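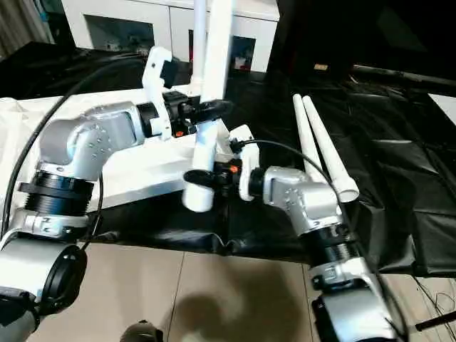 Les deux bras sur l'assemblage de tubes blancs, portes ouvertes de Jililico.

1er août 2024

J'avais noté cette visite dans mon agenda en mai, quand l'atelier Jililico a ouvert les inscriptions, et j'ai failli ne pas y aller. Sovine est à quelque 238 kilomètres de chez moi, il faut changer de train, et le programme tenait en une demi-page : accueil, présentation du projet Tefera, démonstration, questions. J'ai déjà fait le déplacement pour des journées de ce genre où l'on voyait surtout des vidéos projetées sur un mur. J'y suis allé quand même, et je mets mes notes au propre tant que je m'en souviens.

Pour ceux qui arrivent sur ce blog par hasard, je travaille dans la maintenance de chauffage et de plomberie, du côté des ateliers de préfabrication. On y coupe, on y emboîte et on y colle des éléments de tuyauterie qui partent ensuite sur les chantiers. L'automatisation, chez nous, c'est une scie à butée programmable et un chariot. Le reste se fait à la main. Quand quelqu'un annonce qu'il fait manipuler des tubes et des raccords par deux bras, je regarde.

L'atelier se trouve dans une zone d'activité à la sortie de la ville, dans un bâtiment partagé avec Stuvstead, qui fait de la tôlerie fine. Les deux portes se ressemblent et je suis d'abord entré par la mauvaise. On m'a renvoyé de l'autre côté de la cour sans plus de commentaire, je ne devais pas être le premier. Café, badge en carton, quelques chaises pliantes. Le groupe était mélangé : des étudiants, des gens de bureaux d'études, un couple de retraités qui habite la rue d'en face et qui voulait savoir ce qui s'y fabriquait.

La présentation a duré une vingtaine de minutes. Tefera est le nom du projet, pas celui d'une machine, et il porte sur l'assemblage à deux mains de pièces longues. Ce sont les pièces longues qui posent problème. Un raccord seul, n'importe quel bras sait l'attraper. Un tube de plus d'un mètre qui dépasse au-dessus de la pince, avec son poids et son bras de levier, bouge dès qu'on pousse dessus à l'autre bout. À la main, on compense sans y penser, on cale contre la hanche ou contre l'établi. Le robot n'a ni hanche ni réflexe, et il faut donc que le second bras serve d'appui pendant que le premier travaille.

Un chiffre est revenu plusieurs fois dans l'exposé : 993 essais enregistrés depuis le début du projet, tous types de pièces confondus. On nous a montré un graphique avec les réussites et les échecs, et j'ai apprécié que les échecs y soient. Une bonne partie vient de prises qui glissent, une autre de tubes présentés légèrement de travers à l'entrée du raccord. Ce deuxième cas, je le connais bien. Un tube qui entre en biais se coince, et plus on force, plus il se coince. Il faut ressortir et recommencer, et c'est justement ce que le système a du mal à décider : à quel moment arrêter de pousser.

On est ensuite passés côté machine. J'ai trouvé l'installation plus simple que je ne l'imaginais. Une table blanche en partie recouverte de noir, les deux bras qui arrivent par le devant, des câbles qui suivent chaque bras un peu en l'air et un peu par terre. Le noir sur la table a une raison, on l'a demandé : les tubes sont blancs, la table aussi, et les caméras séparent mieux les contours sur un fond sombre. Quelqu'un a fait remarquer que les plis devaient gêner. Réponse : oui, un peu, mais dans un vrai atelier rien n'est tendu ni propre, autant s'y habituer.

Les bras eux-mêmes sont gris argent, avec des articulations cerclées de noir. Les pinces sont blanches et assez massives. J'aurais cru voir des doigts plus fins. L'explication donnée est que pour tenir un tube il vaut mieux beaucoup de surface et peu de pression, ce qui rejoint l'expérience de tous ceux qui ont marqué un tube plastique avec une pince trop serrée.

La démonstration a eu lieu en plusieurs passages, par petits groupes. J'ai assisté à deux d'entre eux, le mien et le suivant, parce que personne ne m'a demandé de sortir. Les mouvements sont lents. Il faut le savoir avant d'y aller, car les vidéos que les fabricants publient sont souvent accélérées et on arrive avec de fausses attentes. Chez Jililico, rien n'est accéléré. Un bras approche, s'arrête, corrige de quelques millimètres, repart. Les étudiants filmaient, les retraités ont fini par s'asseoir.

Au premier passage, la séquence est allée au bout. Au second, il a fallu une reprise : l'embout n'était pas dans l'axe, le bras a reculé et la personne qui pilotait a relancé la séquence depuis l'étape précédente. Elle l'a dit tout haut en le faisant, ce qui m'a paru correct. J'ai vu des démonstrations ailleurs où l'on coupait le son et où l'on changeait de sujet.

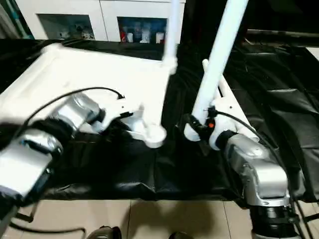 Dans mon métier, ce qui coûte du temps sur une structure en tubes, c'est le maintien. Emboîter prend quelques secondes, garder la pièce en place pendant qu'on emboîte peut mobiliser un collègue entier, debout à ne rien faire d'autre. C'est pour cela que j'ai surtout suivi la répartition du travail entre les deux bras. À un moment, la pince de droite était refermée sur le bas du montant le plus épais, alors que celle de gauche n'avait que les doigts posés contre la partie inclinée, du côté du pied arrondi. L'un serre, l'autre touche. Un compagnon expérimenté fait pareil, une main qui bloque et une main qui sent, et je ne m'attendais pas à reconnaître le geste. J'ai demandé si cette répartition était programmée. Elle ne l'est pas directement : elle vient des exemples enregistrés par des opérateurs, qui avaient sans doute cette habitude eux-mêmes.

La question des opérateurs m'a intéressé plus que le reste. Une grande partie des essais sert à enregistrer des gestes faits par des humains à travers les bras, que le système reprend ensuite. Il faut donc des gens qui savent assembler des tubes, ou au moins qui apprennent à le faire par cet intermédiaire. On nous a dit qu'il fallait deux semaines pour être à l'aise. Les débutants serrent trop fort, parce qu'ils ne ressentent pas la pression comme avec leurs propres doigts, et se fient uniquement à ce qu'ils voient. J'ai posé la question du recrutement, il n'y avait pas de poste ouvert.

Les questions des autres, en vrac, telles que je les ai notées.

Est-ce que ça colle ? Non. Pas de colle dans le projet pour l'instant, uniquement de l'emboîtement à sec. Pour nous c'est une limite sérieuse, le collage étant l'étape où le temps compte, puisqu'une fois le produit posé il ne reste que très peu de marge pour orienter le raccord. Un bras qui s'arrête pour réfléchir à ce moment-là rend la pièce bonne à jeter.

Quels diamètres ? Plusieurs, mais il faut parfois adapter la prise. Je n'ai pas obtenu de liste.

Est-ce que le robot sait qu'il a raté ? Parfois. C'est la réponse exacte, et elle a fait rire la salle.

Combien ça coûte ? Pas de réponse chiffrée, l'ensemble n'étant pas à vendre. Un monsieur d'un bureau d'études a insisté, sans succès.

Est-ce que ça remplacera les monteurs ? La question est venue du couple de retraités. On leur a répondu que le but était d'abord la préfabrication répétitive, et je pense que c'est sincère, mais la préfabrication répétitive est précisément ce que fait l'équipe de mon atelier le matin. Je n'ai pas d'avis arrêté là-dessus. Au rythme que j'ai vu, nous avons de la marge. Dans dix ans, je ne sais pas.

Après les questions, on pouvait rester discuter. J'ai traîné un moment du côté de la table. Tout le matériel de travail était à portée de main, comme chez nous : le meuble blanc derrière, des pièces prêtes, des fils au sol que chacun enjambait. Pour un lieu qui recevait du public, j'aurais fixé ces fils — je l'ai signalé, on m'a dit que c'était prévu. J'ai aussi suggéré d'essayer avec des tubes coupés de travers ou mal ébavurés, car sur un chantier il y en a toujours. Ils n'en avaient pas. J'ai proposé d'en envoyer un carton, nos chutes en sont pleines, et la proposition a été acceptée tout de suite. Je ferai le colis à la rentrée.

Côté pratique, pour ceux qui voudraient y aller : une autre journée est envisagée à l'automne, sans date. L'inscription se fait par courriel et elle est gratuite. De la gare de Sovine, comptez vingt-cinq minutes à pied, le bus passe rarement. Entrez par la porte de gauche en arrivant dans la cour, celle de droite est celle de Stuvstead. Il n'y a rien pour déjeuner sur place, j'ai mangé un sandwich acheté à la gare, assis sur le muret du parking.

Le train du retour avait du retard et j'ai relu mes notes sur le quai. Il me manque les diamètres et la longueur maximale des tubes, je leur ai écrit pour les demander. Si j'ai la réponse, je l'ajouterai sous cet article.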